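Canvas Totes and Pocket Bags: Keeping Them Clean, Useful and Off the Floor

I love a canvas bag with pockets on the outside. A plain tote is fine for bread and a newspaper, but give it a row of pockets and it turns into a toolbox, a sewing basket, a seed drawer or a place for every pen in the house! We have had several over the years and the oldest is still going strong, so these are the tricks that have kept them that way.

Deciding what goes where

Start with the bag empty. Lay out everything you want it to hold and sort by length first, then by how often you reach for it. Long thin things (rulers, pruners, paintbrushes, knitting needles) belong in the pockets, handle up. Bulky things go in the middle. Anything smaller than your thumb should be in a zip pouch or a little tin before it goes near the bag, or you will be fishing for it with two fingers until Christmas.

Put the tools you use most on the side that faces you when the bag is standing in its usual spot. Sounds obvious, I know, but I carried mine around backward for a whole summer.

Try not to put two sharp things in one pocket. Scissors go in point down with a wine cork pushed over the tip, and the same cork works for an awl or a seam ripper. If you keep pruners in there, check that the catch is closed every single time. Canvas is tough, but a blade that slides against the same few threads will get through them.

Balancing the load

A pocket bag tips over when all the weight is on one side. Fill opposite pockets as pairs, or put something flat and heavy in the bottom. I use a bathroom tile left over from our Brandton house, slipped inside an old sock so it doesn't scrape. A piece of stiff cardboard cut to fit works too, but it will need replacing if you ever set the bag down on wet grass.

If the sides flop inward, roll a hand towel and tuck it along the inside edge. You get structure, and you get a hand towel, and both come in handy out in the yard.

Crumbs, grit and thread ends

Pockets collect the most amazing stuff. Once a month I turn the whole bag upside down over a sheet of newspaper, pinch each pocket at the bottom corners and push them up from below with a finger. Then I go in with a dry bottle brush and give it a good twist. A vacuum with the crevice tool is faster, but put a piece of old pantyhose over the end first so you don't lose a needle or a button.

Sand is the worst of the lot. Let the bag dry all the way before you try to get sand out, then hang it by the bottom and beat it with a wooden spoon. Very satisfying!

Spot cleaning

Most marks on natural canvas come out with plain dish soap and an old toothbrush. Dab a little soap on the spot, wet the brush, and work from the outside of the mark toward the middle. Blot with a clean cloth and do it again. Scrubbing hard raises a fuzz that holds dirt, so go easy and be patient.

For grease, cover the spot with cornstarch and leave it overnight before you use any water. For pencil, try a white eraser. Ballpoint ink is a gamble, and I have won 2 times out of 4 with rubbing alcohol on a cotton swab – always with a folded paper towel behind the cloth so it doesn't go through to the lining.

Colored binding and trim need their own test. Wet a corner on the inside, press a white rag on it for a minute and look at the rag. If there is any color on it, keep that bag out of the washing machine forever and only clean the canvas parts by hand. Dark trim on pale cloth is the combination I am most careful with, and it is also the one I find hardest to resist.

Washing the whole thing

If the trim passed its test, you can wash the bag in cold water by hand in the tub. Turn it inside out, use a mild soap (I buy Plasik flakes because the corner store has them) and swish it around without wringing. Rinse until the water is clear. Expect a bit of shrinking the first time, mostly in the height.

Dry it standing up, stuffed with dry towels, and change the towels after a few hours. While the canvas is still slightly damp, run your fingers down into each pocket and pull the seams straight. They dry the way you leave them.

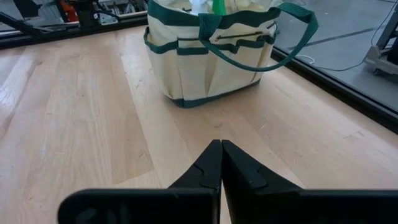

Cream canvas, dark green binding and a row of pockets across the front.

Sort on a table, and wipe it first

I do all my filling and emptying on a wooden table, cleared off and wiped down. A pale wood top is wonderful for this job – a dropped pin or a dark button shows up right away, though a pale bead will hide in the grain if it gets the chance. Work near a window in the morning if you can, and move over a little if the glare gets in your eyes. If the table is oiled, let the oil cure fully before you stand any fabric on it. Fresh oil goes straight into canvas and the cornstarch trick only gets part of it back.

Repairs worth doing early

Check the top corners of the pockets, where a hand goes in and out all day. When the stitching starts to lift, sew a tiny bar across the corner in heavy thread, going over it five or six times. I use Lukitz upholstery thread in shade 843, a dull green that blends in with almost everything I own. Do it the day you see it. A loose corner takes five minutes and a ripped pocket takes an evening.

Handles wear on the underside. Wrap the worn part with a strip of cotton twill tape and whipstitch the edge, and it will be nicer to carry than when it was new.

Where to keep it

Hang a full bag from both handles, never from one, on a wide peg or a wooden coat hook. Thin nails leave a dent in the handle. An empty bag can be folded flat along the seams between the pockets and stored on its side like a book. Mine sits next to the flour crock from El Fassi, far enough from the stove that it doesn't pick up cooking smells. In damp weather, drop in a sachet of dried lavender or a piece of chalk, and swap it out in September when the windows start staying closed.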